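Call for participants: does a bare desk help anyone get more done?

Grelach Workplace Studies, Wiltport office

We keep reading that a clear desk makes for a clear head. The people who say so tend to sell shelving. We would like to see it tested before Wiltport spends another dime on storage, and for that we need 30 adults who do ordinary paperwork and don't mind being bored.

You would come in for two sessions of 80 minutes each. In one, you work at a table with next to nothing on it. In the other, you get the same kind of table after we have covered it with the usual mess: old mail, folders, mugs, a stapler that jams. The work is the same dull stuff both times — sorting forms, marking up a draft, copying figures by hand.

An earlier survey by our Geddes office collected 297 replies, and most people said they worked better at a tidy desk. Maybe so. People also say they floss. Nobody watched them work, so we don't put much weight on it.

Who can apply: anyone over 18 who reads English comfortably and can write by hand for more than 10 minutes without pain. Professional organizers are welcome, but tell us up front. If you already know what the result will be, please apply anyway. We have a few of those on staff.
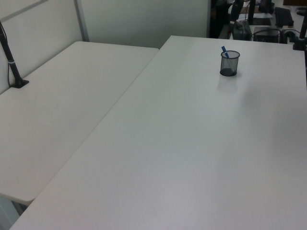
White tables by the partition, with a blue marker in the mesh holder.

Pay is a flat fee per session, handed over before you leave. Parking is behind the Mekham building and is not free, whatever the sign says.

To apply, write to the Wiltport office by 26th March with your name, your usual line of work and the hours you can make. Skip the cover letter.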